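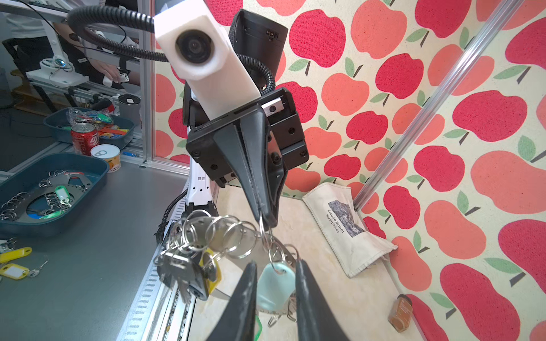
Two-armed robots can now do parts of a number of household and shop-floor chores, but they are still slow at most of them, and small tangled items remain among the hardest things to handle. That is the picture given by Skaltel, an automation firm that put a pair of its test arms through a set of everyday jobs this spring and released its results on 5/31/25.

The company picked chores that come up both at home and behind a store counter: folding dish towels, putting lids on jars, sorting hardware into trays, and pulling apart keys and split rings. Each chore was tried 35 times. Towels went best, with 87 percent of the tries finished without help from an operator. Keys and rings went worst. The arms completed 6 of the 35 tries, and the company said it did not set a time limit on that part of the test.

Metal rings catch on each other, and a pull that frees one can tighten another. A person feels this through the fingers and changes grip without thinking much about it. The arms work mainly from camera images, and shiny metal can look different from one moment to the next as the light moves across it.

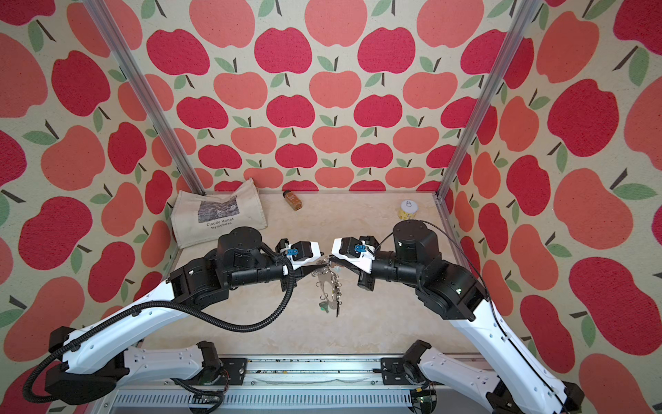
Two arms hold up a tangle of metal rings between their grippers.

Skaltel trained its control software on 2000 recorded runs, collected since February, in which an operator guided both arms by hand controls. The firm says more runs helped with towels and jars but made less difference with rings, where no two tangles start out the same way.

Store owners have followed this kind of work for a while. Avix, which runs key-cutting and shoe-repair counters, said it would consider a machine that could sort returned keys and tags overnight, when speed matters less. At present its counter staff do the sorting between customers. The company has not ordered any equipment and said it would want to see a full night's run first — with nobody standing by to reset the arms.

Clikley, a maker of home storage goods, has taken a different approach. It is working on shallow trays and tags meant to be easier for grippers to pick up, on the idea that it may be cheaper to change the objects than the robot. Its first trays are being tried in a small number of homes, where people use them without any robot at all. 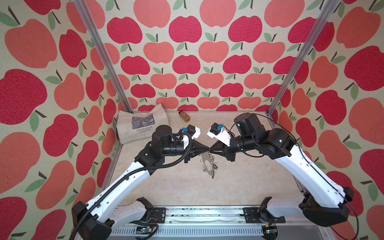

When could a home buyer expect a robot that does this kind of chore?
No company contacted for this item would give a date. Skaltel said its arms are for testing only and are not for sale, and that any early product would more likely go to shops and workrooms than to kitchens.

Cost is part of the reason. A home machine would need to do many chores to earn its space, while a shop can make use of one that does a single job every day. Homes also change from hour to hour, with things moved, dropped or left half done.

Repair is another open matter. Jankauskaitė, a workshop that services small automation equipment, said fingertips and cables are the parts it replaces most often on two-armed setups. It expects that to continue as the arms are given rougher work, and has begun keeping more of both in stock.
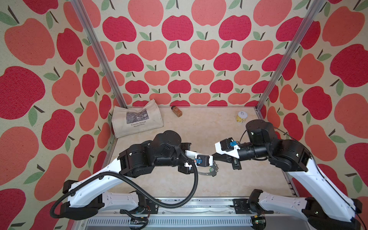 The two grippers with a small gap between their tips.

Skaltel plans to repeat the key and ring test with new fingertips that can sense pressure. It will also add two chores to the list, threading a drawstring and changing the batteries in a remote control. The towel test will stay as it is, so that the scores can be compared.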